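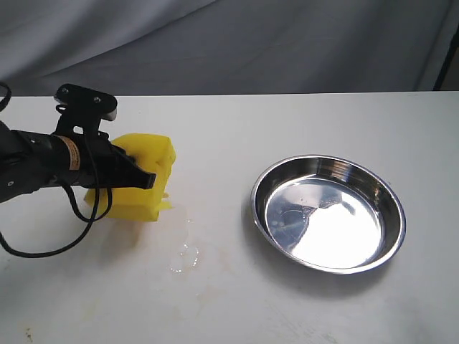 Schwamm im Greifer, feuchte Spur auf der Tischplatte, rechts die leere Schale.

Betreff: Re: [nassarbeit] Entwurf Wischregeln, Abschnitte 3 bis 6: Anmerkungen?
Liste: nassarbeit
Von: Arbeitsplatz Cekberg

Hallo zusammen,

danke für den Entwurf, der hat hier richtig Freude ausgelöst! Wir haben ihn ausgedruckt, vollgekritzelt, an die Tür gehängt und dann noch einmal von vorn gelesen. Endlich ein Papier, das Flüssigkeit, Arm und Schwamm zusammen behandelt. Bisher hatten wir eine Elektrikregel, eine Reinigungsregel und dazwischen viel Gefühl. Ich antworte direkt unter den einzelnen Punkten und hänge am Ende ein paar Formulierungsvorschläge an.

> Liebe Liste,
>
> anbei die Abschnitte 3 bis 6 der Wischregeln. Der Text ist aus den
> Notizen vom Treffen in Dellmont entstanden und an einigen Stellen noch
> holprig. Besonders unsicher sind wir bei der Frage, wie der Tisch zu
> Beginn eines Durchgangs auszusehen hat.
>
> 3.1 Vor jedem Durchgang ist die Arbeitsfläche vollständig sauber und
> trocken.

Da würde ich gern widersprechen, und zwar mit Begeisterung, denn an dieser Stelle wird es interessant. Eine Fläche, die jedes Mal makellos startet, gibt es in keiner Küche und an keinem Labortisch. Unsere weiße Platte hat unten links einen kleinen bräunlichen Fleck und über die vordere Hälfte verteilt graue Schlieren. Wer die vor jedem Durchgang wegpoliert, bekommt Aufnahmen, in denen jede Verfärbung zum Auftrag gehört. Der Arm lernt dann: Was nicht weiß ist, wird gewischt. Viel Vergnügen mit dem ersten alten Fleck, der nicht weggeht.

Mein Vorschlag wäre, zwischen Bestand und Auftrag zu trennen. Zum Bestand gehört alles, was vor dem Ausgießen schon auf der Platte war, also Kratzer, Ränder, eingezogene Verfärbungen. Zum Auftrag gehört, was ausgegossen wurde. Beides kommt ins Protokoll, und der Bestand wird einmal pro Sitzung fotografiert. Das kostet wenig und hat uns schon manche Diskussion am Bildschirm erspart. Ob die Platte dabei trocken sein muss, würde ich von der Aufgabe abhängig machen. Für »Restfeuchte aufnehmen« ist eine feuchte Platte ja geradezu Bedingung.

> 3.2 Die ausgegossene Menge beträgt höchstens 100 ml.

Einverstanden. Bitte aber dazuschreiben, womit gemessen wird. Wir hatten eine Sitzung mit Messbecher und eine mit Augenmaß, und die Pfützen der zweiten waren deutlich abenteuerlicher. Ein Messbecher reicht völlig, eine Waage braucht es dafür aus meiner Sicht nicht.

> 3.3 Gefärbte Flüssigkeiten sind klaren vorzuziehen, da sie in den
> Aufnahmen besser sichtbar sind.

Jein! Gefärbt ist zum Auswerten herrlich, man erkennt den Rand der Pfütze sofort. Klare Flüssigkeit auf weißer Platte ist eine Zumutung für jede Kamera, man lebt von Glanzlichtern und von der Hoffnung. Nur ist das eben der Fall, der im Alltag dauernd vorkommt. Ich würde »sind vorzuziehen« streichen und verlangen, dass jede Serie beides enthält und die Art der Flüssigkeit im Protokoll steht. Auch die Beleuchtung gehört hinein. Eine Lampe, die flach über die Platte scheint, macht aus einer unsichtbaren Tropfenspur eine sichtbare, und wer später die Aufnahmen vergleicht, sollte das wissen.

Noch etwas zu Farbe und Schichtdicke: Am dünnen Ende sieht dieselbe Flüssigkeit manchmal ganz anders aus als dort, wo sie sich ausbreitet. In der Beschriftungsanleitung steht bislang »orangefarbene Fläche umranden«. Wer das wörtlich nimmt, lässt blassere Stellen weg. Besser wäre: »gesamte zusammenhängende Flüssigkeitsfläche umranden, unabhängig von der Tönung; abgesetzte Spritzer gesondert markieren«.
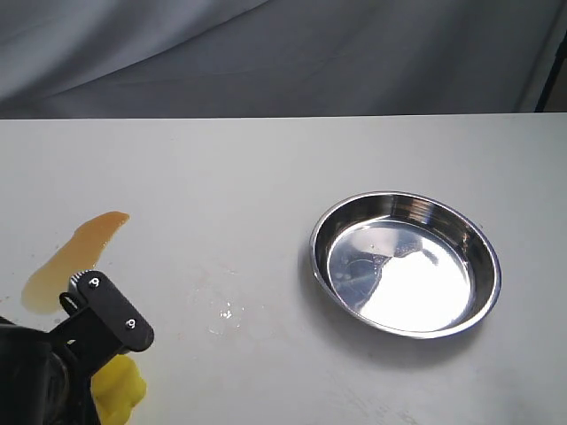 Bernsteinfarbene Lache links auf der Platte, davor der Greifer mit dem gelben Schwamm. Zwischen Greifer und Schale eine schwache feuchte Schliere.

> 4.1 Unbeteiligte Gegenstände sind vor Beginn vom Tisch zu entfernen.

Bitte nicht! Stellt etwas dazu. Bei uns ist es die Edelstahlschale, und sie darf von uns aus in jeder Serie mitspielen. Mit einem Gegenstand auf der Platte lässt sich überhaupt erst prüfen, ob der Arm Abstand hält, und polierter Stahl ist für die Auswertung eine wunderbare Gemeinheit. Die Spiegelungen wandern mit dem Blickwinkel, und eine helle Stelle auf dem Schalenboden kann einer Software wie eine nasse Stelle vorkommen. Genau solche Fälle wollen wir doch in den Daten haben.

Regel also: Gegenstände sind erlaubt und erwünscht, sie werden im Protokoll benannt, und es wird festgehalten, ob sie leer sind. Ob man sie zwischen den Durchgängen verschiebt, sollte jede Gruppe vorab festlegen und dann dabei bleiben.

> 4.2 Kabel sind so zu führen, dass sie nicht in den Arbeitsbereich
> hängen.

Das ist für mich der wichtigste Satz im ganzen Entwurf, und er ist zu kurz. Leitungen am Arm brauchen Spiel, sonst reißt man sie beim Drehen des Handgelenks ab. Mit Spiel gibt es Schlaufen, und Schlaufen hängen nach unten, dahin, wo die Flüssigkeit ist. »Nicht hineinhängen« klingt gut, lässt sich aber an vielen Aufbauten gar nicht erfüllen. Ich fände drei einfache Anforderungen ehrlicher: Die Schlaufe wird in der tiefsten Armstellung geprüft, und zwar vor dem ersten Ausgießen. Der tiefste Punkt der Schlaufe darf die Platte in keiner zulässigen Stellung berühren. Steckverbindungen liegen nie am tiefsten Punkt. Wer das erfüllt, darf eine sichtbare Schlaufe haben.

Bitte auch die Stelle aufnehmen, an der das Kabel vor dem Werkzeug vorbeiläuft. In der Seitenansicht kann es den Schwamm teilweise verdecken, und dann rätselt man bei der Beschriftung, was Schaumstoffkante ist und was Kabel.

> 4.3 Der Greifer ist gegen Spritzwasser zu schützen.

Ja, unbedingt, nur würde ich den Weg offenlassen. In Dellmont wurden Überzüge empfohlen. Wir haben das mit dem Havex probiert, und beim Schwamm war es eine Katastrophe: Die Finger rutschten, der Schwamm wanderte, irgendwann wischte die Folie. Jetzt arbeiten wir mit unverhüllten Fingern, begrenzter Menge und einer Pause zum Abtrocknen. Die Regel sollte verlangen, dass eine Gruppe ihr Vorgehen aufschreibt, und zum Überzug schweigen. Was der Hersteller zum Feuchteschutz schreibt, geht ohnehin vor, das darf ruhig als eigener Satz davorstehen.

> 5.1 Der Schwamm ist nach jeder Serie zu wechseln.

»Serie« müsste definiert werden, bei uns sind das mal wenige und mal sehr viele Durchgänge. Schaumstoff hält weniger aus, als man denkt, vor allem an der Kante, an der die Finger klemmen. Ein Schwamm, der schräg im Griff sitzt und zusammengedrückt ist, hat eine andere Wischfläche als ein frischer. Irgendwann hängen unten kleine Fetzen, und die können als gelbe Krümel auf der Platte landen. Ich schlage einen Wechsel nach Zustand vor: sobald sich Teilchen lösen oder die Form nach dem Loslassen nicht zurückkommt. Den Wechsel bitte mit Uhrzeit ins Protokoll, dann findet man die Stelle in den Aufnahmen wieder.

Wir haben unsere 452 beschrifteten Durchgänge noch einmal auf diesen Punkt hin durchgesehen. Knapp 60 davon mussten wir neu einordnen, denn dort war abgeriebener Schaumstoff als Rückstand der Flüssigkeit markiert. Das war ein langer, aber ziemlich lehrreicher Abend, und seitdem gibt es bei uns das Etikett »Werkzeugabrieb«. Das würde ich sehr gern im gemeinsamen Schema sehen!

> 5.2 Ein Durchgang gilt als erfolgreich, wenn keine Flüssigkeit mehr
> auf der Platte zu erkennen ist.

Zu erkennen für wen, und aus welcher Richtung? Ein dünner feuchter Film ist von oben weg und von der Seite wieder da. Wir unterscheiden inzwischen zwei Stufen. »Aufgenommen« heißt, dass keine zusammenhängende Fläche und keine Tropfen mehr vorhanden sind. »Trocken« heißt, dass ein aufgelegtes Papiertuch nach dem Durchgang keine Flecken zeigt. Die erste Stufe kann man am Bild beurteilen, die zweite nur am Tisch. Eine Aufnahme allein sollte deshalb nie für »trocken« reichen. Einzelne Tropfen und kleine farbige Punkte neben der Wischspur zählen bei uns als nicht aufgenommen, auch wenn es wehtut.

> 6.1 Not-Halt: Bei Flüssigkeit außerhalb der Platte ist sofort
> anzuhalten.

Volle Zustimmung, kein Wort ändern. Vielleicht noch ergänzen, dass nach dem Halt erst der Boden gewischt wird und dann jemand wieder in Richtung Tisch geht. Und dass der Taster mit trockenen Händen erreichbar sein muss, also auf der Seite, auf der niemand gießt.

> Über Rückmeldungen freuen wir uns sehr, gern auch zu Dingen, die
> ganz fehlen.

Mir fehlt der Hintergrund. Wir hängen grauen Stoff hinter den Tisch, und das ist großartig, ruhig und blendfrei. Aber Stoff wirft Falten, und wer ihn zwischen zwei Sitzungen neu hängt, hat einen anderen Hintergrund. Ein Satz genügt: Hintergrund im Protokoll nennen, Änderungen vermerken.

Hier noch die Formulierungen am Stück, zum Herauskopieren:

3.1 neu: Der Zustand der Arbeitsfläche vor dem Ausgießen (Bestand) wird je Sitzung im Bild festgehalten. Vorhandene Verfärbungen sind zulässig und gehören nicht zum Auftrag.

3.3 neu: Jede Serie enthält klare und gefärbte Flüssigkeit. Art, Menge und Beleuchtung werden protokolliert.

4.2 neu: Kabelschlaufen werden in der tiefsten zulässigen Armstellung geprüft. Sie berühren die Platte nicht und enthalten am tiefsten Punkt keine Steckverbindung.

5.1 neu: Der Schwamm wird gewechselt, sobald sich Teilchen lösen oder er seine Form nicht mehr annimmt. Gelöste Teilchen erhalten das Etikett »Werkzeugabrieb«.

5.2 neu: Das Ergebnis wird als »aufgenommen« oder »trocken« angegeben. »Trocken« setzt eine Prüfung am Tisch voraus.

Wenn daraus bis Oktober eine Fassung wird, nach der wir alle gießen und wischen können, wäre das fantastisch. Wir probieren die Punkte 3.1 und 4.2 gern schon vorher aus und schicken das ausgefüllte Protokollblatt an die Liste — samt Kaffeerändern, die zählen zum Bestand.

Herzliche Grüße
Arbeitsplatz Cekberg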